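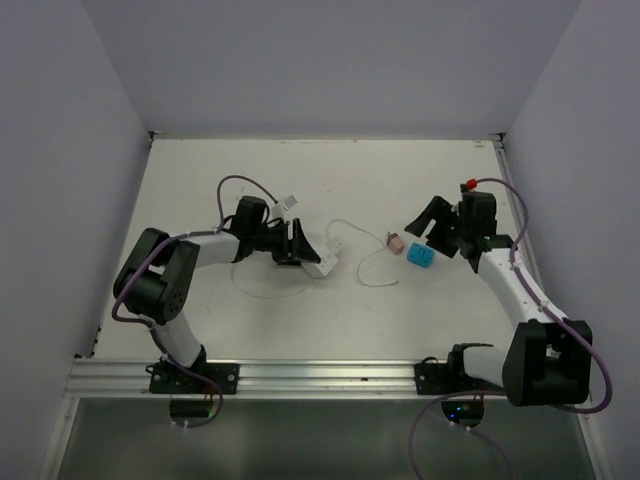
Teaching by Hand: The Prondbridge Bench
Gallery

Sorby likes to say that anyone can teach a robot a household job in an afternoon. We went to Prondbridge in July to see what the afternoon consists of. The short version is that a person steers two arms by remote control, does the job over and over, and the recordings go to Tridine, where software is supposed to work out the rest. The job on the day of our visit was plugs and adapters.

The press sheet calls this "natural demonstration." I would like to know what is natural about picking up a travel adapter with two stiff fingers while working a pair of handles. The operators get good at it, I'll grant that. Whether the robot gets good at it is a separate matter, and one the press sheet is less chatty about.

Power strip and adapters, both arms on the bench
The left gripper has a finger at the edge of the white strip. The right one is open over by the pink and blue adapters, and the thin white cord is there to make everyone's life harder.

Cord is what I'd watch in any demo of this kind. Rigid blocks are polite and stay where they're put. A cord doesn't, and a recording of one good pass tells the software very little about the next one.

On the numbers
Sorby's target for this task is 2000 recorded runs, at up to 60 an hour on a good shift. Ask how many get thrown out and the answer is "some." Ask what counts as a bad run and you get 6 different replies, a couple of which contradict each other. A fumbled grasp that the operator rescues is kept, I was told – then told later that it depends.

On the wiring
Purple cable runs along both arms and hangs in a big loop under the rail on the right. It's tied down along the right forearm. I mention it only for readers who believe the brochure drawings, where the arms have no cables at all.

On what comes next
Adams, the other outfit in this line, prefers moving the arm directly by hand and says the results are cleaner. It has published no comparison. Neither has Sorby. Until one of them sets a trained arm in front of a power strip it hasn't met, with the operator out of the room, I'm filing both claims under advertising.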